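### 3.2 Household survey and floor-wear measurements

The survey covered rented homes in Surnley with solid wood floors laid before the current building rules came in. Letters went to 1000 addresses drawn from the town's housing list. Of these, 972 were delivered and the rest came back marked as vacant. Homes where the floor had been sanded in the past year were left out, as were homes with wall-to-wall carpet in the main room.

Each household filled in a short form on cleaning habits, shoes worn indoors, pets, and the number of people living there. A smaller group of 35 homes agreed to a visit. During the visit, finish thickness was read with a Torkska gauge at 14 points in the main room, starting at the door and moving toward the window. Points under rugs were marked as covered and treated as a separate group — they wear slowly and would pull the room average up.
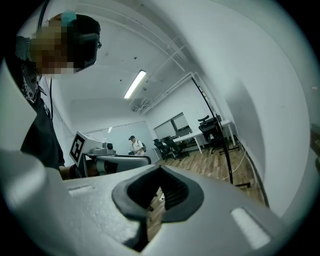

Does the type of cleaner matter more than how often a floor is cleaned? Frequency had the larger effect in our sample, and the gap between cleaners was small once the number of people in the home was taken into account.

The form asked for cleaning frequency in four bands, from daily to less than once a month. Homes in the daily band showed the thinnest finish near the door, where grit is carried in and then pushed across the boards by the mop. Wear near the window followed a different pattern and seemed to depend more on sunlight than on foot traffic. We did not measure light levels directly, so this point is left for later work.

Readings were entered in Trekano and checked against the paper sheets on the same day. Where a reading differed from its neighbors by more than twice the usual spread, the point was measured again before the visit ended.

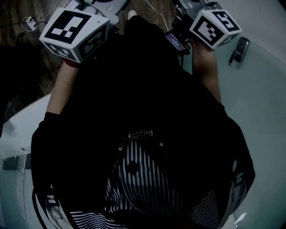

Repeat readings were kept in the data set next to the first ones, and the mean of the two was used in the analysis. Figure 3 gives the room averages by cleaning band. Oiled floors are shown apart from lacquered floors, as the gauge reads oil finishes poorly and the values should be compared only within that group. The Sarkar wear index, described in Section 2, was worked out for lacquered floors only.

**Figure 3.** Mean finish thickness by cleaning band, visited homes. Covered points excluded.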